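Grirkenix Teaches Its Two-Armed Robot by Remote Control

Filed under: Robotics, Local Business

Grirkenix, a small company in Collcombe, started in February to teach its robot simple table work. An operator moves the arms from a distance, and the robot records every movement together with what its head camera sees. The company wants to collect 2,000 recordings before summer. At the moment it has 525.

"The first 200 were not good, and we deleted them," said Telma Fuentealba, who leads the project. "The operators were still learning too - they moved too fast, and the robot learns also the bad habits."

The present task uses a mesh basket and a notebook on a gray table. Tape on the tabletop marks the places, so that each session can begin in the same way.

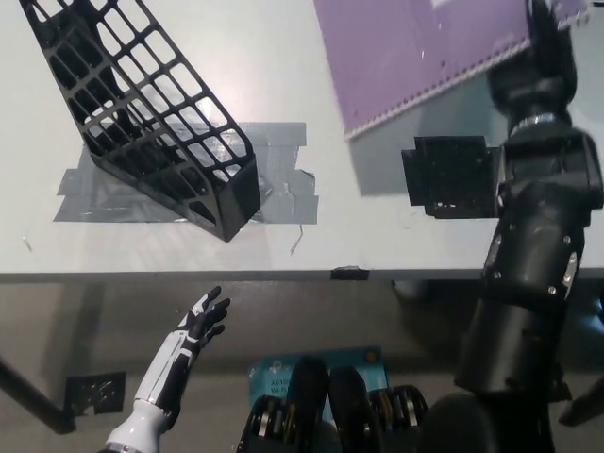 Next Steps

Radomír Hájek, one of the operators, works in shifts of two hours. He said the left side is the harder one to control, for the hand there has fingers and the right arm ends in a gripper.

A second table will be ready next month. The recordings will go first to Bruvari, a packing company which pays for part of the work.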